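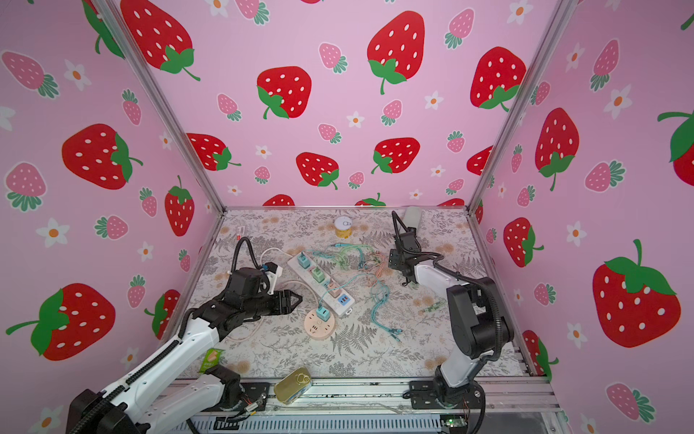

Ekrem Tokgöz reckons I should have fixed the cable slack before I touched a single number, and his comment on my August post was pretty blunt about it. Restart the calibration all you like, he wrote, the wrist will still pull to one side if the conduit's tugging on it.

Well, he was right! I'd spent two evenings re-zeroing the left arm on Skikus (that's the two-arm cell, for anyone new) and it kept drifting on the long reaches. So last night I undid the cable ties, gave the conduit a bit more loop past the elbow, and did the zero again from scratch. Joint three had been sitting 23 counts off and came back to where it should be.

Then I went around the rail bolts with the hex key, both bases. One on the right was looser than I'd like, so I've put it on the monthly list along with the gripper screws. I also dropped the top speed to 70 per cent while I'm plugging and unplugging adapters, and I'll probably leave it there, the fast moves make me nervous around that power strip. 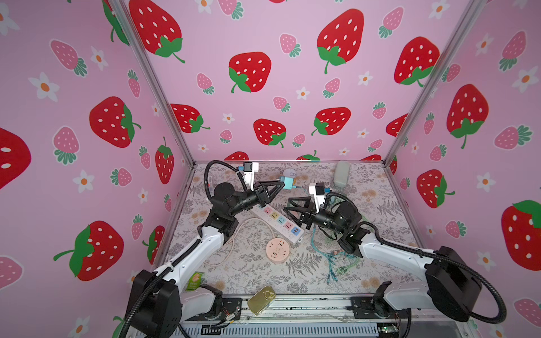

Left gripper with the light blue adapter, right one open.

Still to do: the wrist camera offsets, and a proper colour check under the new lamp. If anyone's got a neat way of keeping conduit off the back edge, I'm all ears.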